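**ulises_r:** Windia went dark for 19 minutes in June, same night the Bekmont accounts were supposed to be released. No explanation from anyone. They're stalling again. 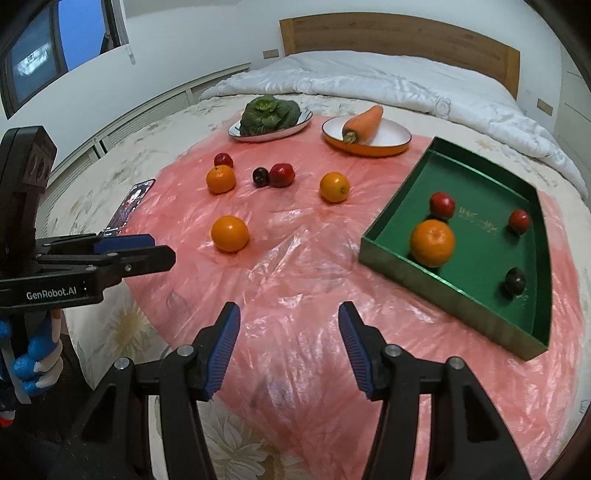
## Replies

**florchavez375:** It was a transformer. My cousin works at Carhuamaca.

**ulises_r:** And who owns Carhuamaca? Britent - look it up.

**florchavez375:** I did. They sold it five years ago.

**ulises_r:** On paper.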